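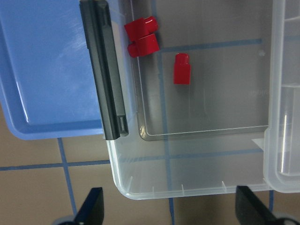 The Brinia branch library has revised its loan rules for the winter term, and the revised rules took effect in December. This post sets out what has changed for readers who use the branch regularly, as I do.

The standard loan period remains three weeks. Renewals, previously unlimited, are now capped at two per item. An item reserved by another reader may not be renewed at all. Overdue charges have been withdrawn for children's books and retained for everything else.

The local history shelves are affected most. Of the 993 titles in that collection, 263 are now marked for use in the building only. These include the Tkachuk parish maps and the bound issues of the old Flaltar newspaper. Readers who wish to consult them must sign in at the main desk and leave bags in the lobby. Copies may be made on request, with the exception of the maps.

I regard the cap on renewals as fair. I am less persuaded by the restriction on the newspapers, a number of which exist in duplicate. A written objection may be left at the desk, and I have submitted mine.

The branch closes at 5 p.m. on Friday and at 7 p.m. on other weekdays. The book drop on the Genbridge side of the building stays open overnight.

Comments (3)

mapreader: Does the cap apply to audiobooks as well? I am on my fourth renewal of one.

hillside_jo: Yes, it does. I asked at the desk.

pt203: The duplicates used to go out on loan with no trouble. I will be sending in an objection too.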